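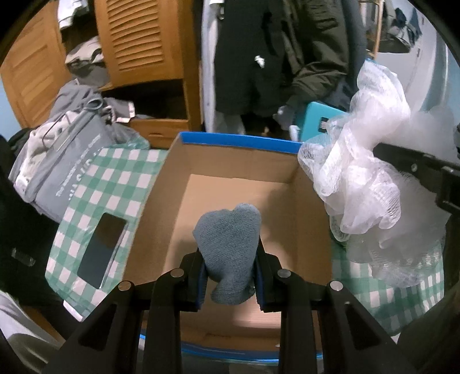
Hand-held gripper with a knit cloth over the cardboard box, second gripper at right. Jolville Robotics Club, sorting project.

Progress report to the Holroyd small grants program, second period
Prepared by Signe Hedegaard, club supervisor

You asked for a frank account, so I'll start with the part I'm least happy about. Our application said the students would have a robot arm sorting donated clothes by June. I didn't believe that date when I signed it and I don't believe it now. The students have spent this period recording themselves doing the job with hand-held grippers, and no arm has yet sorted anything on its own.

What has been done

The club has 300 recorded tries at picking up a piece of clothing and putting it in a box. Brynhildur Thygesen and Dénes Bakos went through all of them and kept 193. The rest were thrown out, mostly for dropped items or a hand getting in the way. I think they were still too generous, and I have asked for a second look before any training starts.

Small knits are the easy end of the job. Sheer mesh is the hard end. It catches on things, it bunches, and the students can't agree on what counts as a good grip on it. Bjartur Sveinbjörnsson wants to drop it from the project. I'd keep it, as a sorter that only handles the easy stuff isn't much use to a charity shop.

What I doubt

Dénes believes 193 good recordings will be enough for a first model. He may be right about one cloth and one box. Nearly everything so far was recorded in the same few spots with the same few garments, and I expect trouble the first time the colour of the table changes. The plan promised "reliable handling of everyday clothing". I would like that wording changed to a single test – 24 garments the model has never met, with the results reported whatever they are.

Money

We have spent $2,435, nearly all of it on gripper parts and storage. Grethe Frandsen has the receipts. The replacement jaw pads from Vamberg arrived late and one set didn't fit, so we are still waiting on a refund.

Next period

Second check of the recordings, then new ones in a different room. The club meets Tuesday after school and you are welcome to sit in. Please let us know if the change to the test needs a formal request.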